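Opinion | Robotics Software

Put the Logs Before the Planner

19/07/2022
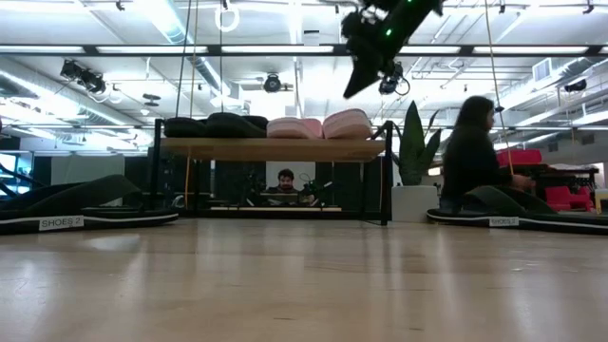 The gripper over the shoe shelf, with black shoes on the left half and pink slippers on the right.

Putting shoes on a shelf sounds like a small job for a robot, and most of the talk about it goes to the planner. People want to know which search method we use and how long it takes to find a path. I think that is the wrong place to spend the first month. The first month should go to logging and replay.

At Estico we did it the other way. We had a decent planner by January and no good way to tell why a grasp failed. A run would end with a slipper in the wrong spot, and three people would have three theories. One blamed the depth data, one blamed the calibration, and I usually blamed the controller. We changed things and ran it again. Sometimes it got better, and we kept the change without knowing what it did.

Then we stopped adding features and wrote Graltov, our replay tool. It is 3,000 lines of plain Python and it is ugly. It stores every camera image, every pose estimate, every plan and every command with a single clock, and it lets you rerun the perception code on an old run. We fed it 350 failed runs. In 39 of them the planner was at fault. Most of the rest came from pose estimates that were already stale when the arm began to move. Soft shoes made it worse, as their shape changes when they are touched, and our model assumed it did not.

A faster planner would have fixed none of those stale poses.

The usual objection is storage. Full logs are big, and the team at Aravena told us they keep only summaries for that reason. I understand the cost. But a summary holds what you thought mattered on the day you wrote it, and the bug is often in the part you left out. We keep everything for the last 1,000 runs and delete the oldest. Disks are cheaper than our time.

Simulation does not replace this either. We use Jeltham for testing and I like it, but its clocks always agree. Ours did not until we made them.

Filed under: Perception, Planning, Tooling

This site uses cookies to remember your settings and measure traffic. By continuing to browse you accept our cookie policy.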